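Helon Shared Equipment Desk
Request log: replacement or repair, bin-picking cell 2
7 August 2026 is not used on this log; see entry dates.August 7, 2026
Posted by Equipment Desk

Ticket: Budget line for bin-picking cell, gripper and cable dressing
Status: Open, waiting on quote
Priority: Normal
Site: Vornska

Original request

We need a decision on what to buy for the bin-picking cell before the equipment budget closes. The request as first entered was for a new gripper only. After going through the faults on the cell we think the gripper is the smaller part of it, and we would like the line changed to cover cable dressing, a proper bin mount and a spare set of fingers. The ceiling we were given is 3,000 including delivery. The first quote from Stadent came to 2,241 for the gripper alone, which does not leave enough for the rest.

Fault as reported

The arm stops with a torque warning on the last axis when it turns the wrist a long way to reach the corners of the bin. It does not happen on every pick. It clears with a reset and the job carries on. The operators had put this down to the gripper being too heavy, and that is how the gripper request came to be raised.

Checked so far

1. Payload data. The figures entered on the controller were for the old fingers. Corrected them and ran the job again. Fewer warnings, but they did not stop.

2. Gripper weight. Taken off and weighed. Well inside what the arm is rated for at that reach. Put back on.

3. Wrist turn with the gripper off. Ran the same path with no tool fitted but the cables left in place. The warning came up twice, both times near the end of the turn. That points at the cables and away from the gripper.

4. Wrist turn with cables unclipped and held clear by hand at low speed in manual mode. No warning. We only did this for a short run and would not want to do it again.

5. Limited the wrist turn in the program. This works as a stopgap. Parts lying tight in the corners are now skipped and have to be moved by hand.

Reply from purchasing

Please confirm whether the gripper is still needed. If the fault is in the cabling, the line can be changed without a new request so long as the total stays under the ceiling. We will need a written quote for each item over the small purchases limit. Please also say whether the work can be done in-house or if the supplier has to fit it.

Reply from the cell

The gripper is not needed this year. It can go on the list for January, when the next budget opens. The current one opens and closes as it should and the fingers are usable. We would still like one spare set, as a bent finger stops the cell until a new one is made.

What we are asking for now is:

Cable guide kit for the arm, with brackets and a retract unit to take up the slack. Ramanauskas have a kit for arms of this size and have been asked to quote. Delivery is 14 working days from order.

Spare fingers, one set, same pattern as those fitted.

Bin mount with fixed stops, so that the bin goes back to the same place after it is lifted out. Spring clamps will do for trials but we do not want to plan on them for daily use. Every time the bin moves we have to teach the pick area again, and that takes a good part of a morning.

A holder for the teach pendant. This is cheap and could come out of small purchases if that is easier.

Fitting can be done in-house. We would want the cell down for a day, with a second day in hand for checking the paths.

Reply from purchasing

Noted, gripper moved to January. On the bin mount, can it be made in the workshop? If so we would only need the cost of material. Please also attach something showing the present cable run, as Ramanauskas have asked for it before they will confirm the bracket positions.

Reply from the cell

Workshop can make the mount. We will send a drawing once the bin size is settled. There is a question over whether to keep the divided bin or go to a plain one, and we would like to settle that first. The present bin is worn but sound, and a new one is not part of this request.

For the supplier: the yellow cable and the black bundle go together round the orange-brown cap at the wrist in one wide loop. A thinner black strand hangs away from the rest. There is a second bundle lower down, near the strap, and it would help to know if the kit takes both.

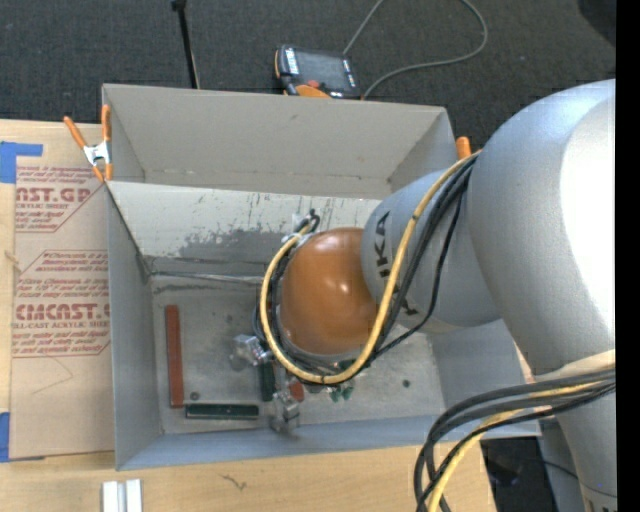 CATEGORY: ROBOT CELLS / PARTS AND SPARES

Latest update

Ramanauskas have confirmed that they can supply brackets but want the outside diameter of the full bundle before they price the retract unit. We will measure it at the next stop. The hose and cable list has gone to them already.

Stadent have been told the gripper order is on hold. Their price stands for now, but they will not keep it open until January, so please allow for an increase when the new line is drawn up.

The wrist limit stays in the program until the kit is fitted. Please do not take it out to reach the corners. If the torque warning comes back with the limit on, log the time and the pick position here and leave the cell stopped.

Outstanding

Bundle diameter: cell to measure
Written quote for cable guide kit: Ramanauskas
Quote for spare fingers: requested, no answer yet
Bin mount drawing: waiting on bin decision
Pendant holder: purchasing to say which budget

Contact the Equipment Desk | Copyright Helon | Back to top

This site uses cookies to keep you signed in. By carrying on you accept their use.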